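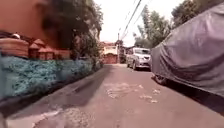
Lane with the covered car, Drornham set

Hi all,

Sorry for the slow answer, I've been behind on the list since March and only got to this thread last night.

On April 7, 2025, Araba Aidoo wrote:
> We're getting ready to record our first batch of remote driving for
> the little sidewalk rover, and I'm stuck on how to run the drivers.
> Right now the plan is one person on the gamepad, as smooth as they
> can manage, and we throw away any run with a wobble in it. The
> policy we trained on the Wunach runs drives nicely until it drifts
> a bit to one side, and then it just keeps drifting. More data? Or
> different data? Also, does anyone bother to log the stick position
> separately from the wheel command?
>
> Araba

Different data, I'd say, and please don't throw away the wobbles! We did exactly what you're describing for our first set and ended up with 2,000 clips of lovely centered driving. The rover learned to be lovely in the center. Put it a foot off to the left and it had no idea what to do, poor thing, as none of our drivers had ever let it get there.

What fixed most of it for us was asking the drivers to get into trouble on purpose. Drift toward the wall, wait a beat, steer back. We record the whole thing but mask out the drifting part when we train, so the policy only sees the recovery (if you leave the drift in, it learns that too, ask me how I know). We did 11 sessions like that and they were worth more to us than the whole first set. The lane at the top of this message is the kind of spot I'd pick for it: wall down one side, parked cars down the other, so the driver has to commit to a line early and you get a real steering signal in the log.
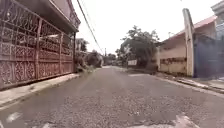
Street with the scrollwork gate, same set

Stick position, yes, log it, and log it raw. Our Kao controller box smooths the input before it goes to the wheels, and for a long while we only kept the smoothed one. When the lag on the video link got bad the drivers would jab and over-correct, and we couldn't see any of that afterward. You'll want it most on the plain stretches. On an open street like this one, with no cars on it and a curb down each side, a driver barely touches the stick, so nearly everything you do see in the log is either a real correction or the link acting up, and it's pretty easy to tell which. We use stretches like that to measure the delay before we touch the harder ones.

On one driver versus several, I'd go with 3 if you can get them. People have habits. I hug the left, always have, and the first policy trained on my runs alone did the same — it was a bit like watching a video of myself walking. With three of us mixed together it settled down. Do tell them all the same rule for passing a parked car, though, or you get an average of two sensible choices and it heads for the bumper.

A couple of small things while I'm at it. Drop the frames where the driver has stopped to think, or at least cut most of them, otherwise the rover learns to stop and think too. And keep sessions short. My driving gets noticeably sloppier once I've been staring at a video feed for a while, and I don't think I'm unusual.

Araba, are you still using Javano for the labeling? If so I have a script that marks the start of each recovery from the raw stick log. It's ugly and it wants the timestamps in milliseconds, but you're welcome to it. And if anybody has a decent way to show the driver how far behind the video is running, I'd love to hear it. Ours is a number in the corner and we all ignore it.

Cheers from Drornham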